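# Chapter 7: What Households Keep 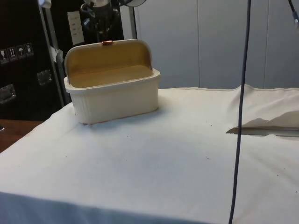 *Fig. 7.1 An oval container with its lid raised and a copper-orange clasp.*

Most books on domestic history begin by claiming that storage tells us how people lived. Be wary of that claim. A box tells us that someone had a box. What went into it, and who was allowed to open it, are separate questions, and the evidence for both is usually thin.

Take the Iddale survey, which listed the goods of 376 homes. Its author, Keir Galbraith, decided that families with more lidded containers were thriftier. He never checked what they spent. When Levente Szekeres went back to the lists, he found that 300 of the homes had been visited in July, when winter goods were packed away. Galbraith may have measured the season.

This chapter looks at 2 rival accounts of household saving, those of Szekeres and Lajos Barta. Neither is fully convincing. Barta relies on memories gathered decades later, and people tend to remember their mothers as careful. As you read, keep asking what each writer would have accepted as proof that he was wrong.

## 7.1 The trouble with lists

An inventory is made for a purpose, often tax or a quarrel over a will. Both give people good reason to leave things out.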